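Utensil holder

A utensil holder (my family always said chopstick caddy, and plenty of stores call it a drainer or a cutlery cup) is an open-topped container that keeps chopsticks, spoons and other eating tools standing up between meals. I've been writing entries for the Dabbas household pages for a while now, and this one grew longer than I planned, mostly because I own too many of these things.

Shape and parts

The common countertop kind is a rectangular plastic caddy with rounded corners. It's open at the top, usually with a divider so the spoons don't drift in among the chopsticks, and it has rows of holes in the front for water and air. Most sit on a slightly wider base or tray. On some models the tray lifts off, on others it's molded on, and I much prefer the first kind because you can tip it straight into the sink.

Metal wire ones exist too, and ceramic crocks, and tall bamboo cups that look lovely in April and smell a bit by August. My sister-in-law's town, Hukutholm, has a kitchen store with a whole wall of them, and I once stood there so long that the clerk brought me a stool!

What goes in it

Chopsticks are the main tenant. A household heap is almost never a matched set: you get long plain wooden ones, a dark pair that came with a takeout order, maybe something painted at one end and bare at the tip. Tipped out on the table they land in a tangle like pick-up sticks, and that's when you learn how many have lost their partner.

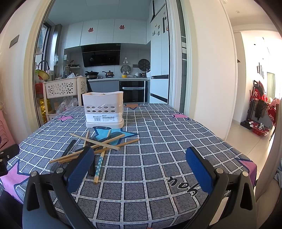
I pair mine by length first and color second. Two sticks that are even slightly different in length will drive you nuts at dinner, while a light one and a dark one work perfectly well together (I've eaten a lot of noodles that way). The leftovers go in a jar and get used for stirring paint, staking seedlings or poking the drain.

Spoons take up more room than people expect. The bowl is the wide part, so if you stand them handle down you can only fit a few across before they start elbowing each other. Handle up is tidier, but then the bowl sits in whatever is at the bottom of the caddy. I go handle down and live with the crowding. Plastic soup spoons are light enough that a tall one can lean way out over the rim, so put those toward the back.

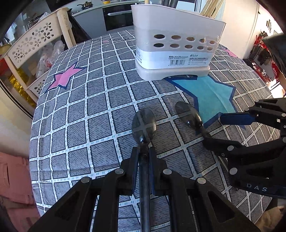 White holder with chopsticks inside and two dark translucent spoons on a star-print cloth.

Sizes

There's no real standard. My everyday holder is a Rarumier, and it takes 6 pairs of chopsticks on one side with space left for spoons on the other. The Giltov I bought for the cabin is bigger and weighs 534 grams empty, so it doesn't fall over when you grab something in a hurry. I paid 95 cents for a third one at a yard sale and it's outlasted a toaster and two kettles. Before buying, measure the gap under your cabinets with your longest chopsticks standing in the holder. I didn't, and now mine lives on the dining table.

Filling and sorting

Everybody has a method. The one I grew up with was to dry the whole load on a towel, spread it on any flat surface with a bit of space, and load the holder one kind at a time, chopsticks first. A bed works too if the kitchen is taken over by something else, and the cloth keeps things from rolling off.
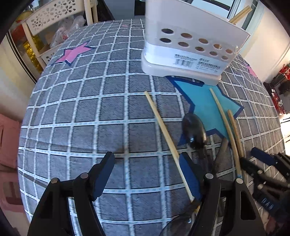 Whether chopsticks go tips up or tips down is an old argument in my family. Tips up keeps the eating end away from the damp part. Tips down means fingers only touch the handles when you reach in, which is what I'd want with guests over. I switch depending on who's coming, and my mother notices every time.

Cleaning

Empty it once a week and wash it in warm soapy water. The holes clog with a gray film if you let them, and an old toothbrush or a pipe cleaner gets through just fine. Peel off the product label early, too. Left on, it soaks up water and goes fuzzy at the corners, and the glue gets harder to shift. A dab of cooking oil left on for ten minutes usually takes care of what's left.

See also: dish rack, spoon rest, chopstick rest, silverware tray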